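Ticket 150 — Pinza Numeo de mano: los dedos no cierran a la par
Estado: en observación. Puesto: Ullen 2
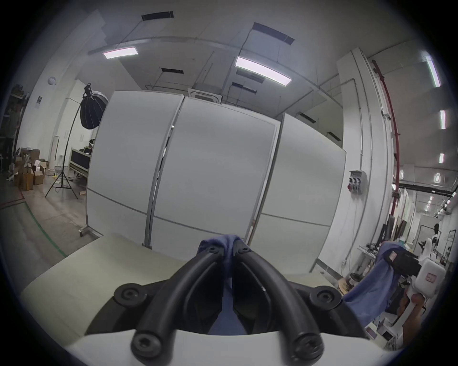 El síntoma, según el parte de turno: «agarra raro». Traducido, el dedo izquierdo llegaba tarde a la cita y la tela se escurría por ese lado. Reapreté los tornillos de los dos dedos, seis por dedo, todos con su tapa negra de hexágono interior, y repetí la prueba con el paño azul: queda pellizcado entre las puntas, con la tela fruncida arriba y colgando por el hueco. Como criterio de aceptación es modesto, pero es el que tenemos.

21:10 — Sin carga, el retraso sigue. Descartados los tornillos, que eran mi teoría favorita.

21:25 — Desmonto el cuerpo blanco. Pelusa en la guía, suficiente para tejer otro paño. Limpieza en seco, nada de aceite (véase el ticket de Pestthorpe, que todavía huele).

21:50 — Montado. Ciclo de 500 cierres en vacío, sin desfase apreciable.

Comentario de So-yul Pyo: la goma de los dedos aguanta, no la cambiéis todavía. El recambio de Crenshaw llega en mayo, o eso dice Crenshaw.

Pendiente: revisar la guía cada 150 horas y apuntarlo en la hoja del puesto, no en la mano. Si vuelve a «agarrar raro», indicad qué dedo.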